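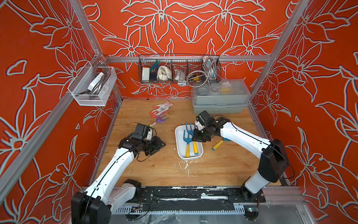

Hi all, quick update on the gathering side of the Virow set, and then an answer to the backgrounds question that's been sitting in my inbox. We're at 74 good episodes of the tidy-up task, which is nearly where I wanted us before the holidays (yay!). The flowered walls are staying up for this batch, lilies and all, and so is the clutter in the baskets. What I do want to change is how the rakes get picked. With the three blue ones it's easy to fall into grabbing them all by the same spot every time, and the purple one under the glove keeps getting treated as somebody else's problem. Please mix it up! Come at the handles from different angles, start with the purple one now and then, and if a grasp slips, just keep recording and go for it again. I'd love to have more recoveries in there.

On 8 December 2025, the Hilley bench wrote:
> We've been going back and forth on backgrounds over here. Ours is
> plain gray on every side and the policy we trained in August was
> great until we moved it to the other room, where it just sort of
> hovered. Do you swap the walls between episodes or between batches?
> And do you throw out the ones where the operator hesitates? We have
> 40 of those and I hate to lose them.

Between batches for us. We tried swapping every few episodes and it ate the whole afternoon, plus I kept forgetting to write down which panels were in. Now the wall pattern goes in the batch notes once and I leave it alone until the batch is done.

As for the hesitations, I'd keep them but tag them. I trim the start and end if both arms are just parked, and I leave the pauses in the middle. The Dimitriou folks cut all of theirs and like it better that way, so maybe try it both ways on a small run and tell us what you see? I'm really curious.

Oh, and if you use the Varnell script to export, check that the left and right wrist views haven't been switched. I had to redo an upload over that and I'm still grumpy about it. The fixed view came through fine.

Next batch has new walls and a different set of tools. If anybody has a pattern they're dying to see in there, send it my way before I start cutting panels.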